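The stones at Mudgway, again

I walked out from Pikham in April to look at the Mudgway stones, having read the new signboard's claim that they form a "processional avenue". I counted nine. Four of those could be field clearance, and one has a gatepost hole drilled through it.

The board says the avenue ran 700 metres to the cairn on Putier. What I found was a short row, then 300 metres of bog, then a boulder. You could draw a line through any three rocks on that hill and call it a route.

The cairn itself is worth the climb. It has a decent kerb on the east side and a slab that may well be a fallen capstone. Whether it has anything to do with the row is another matter. As far as I can find, the only digging was a trench at Goladum, which is the next valley over and produced some burnt bone and a lot of confidence.

Take a jumper, it blows hard up there even in spring. The path is marked as far as the second stile.
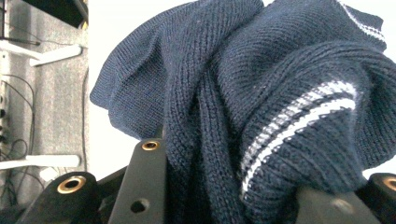
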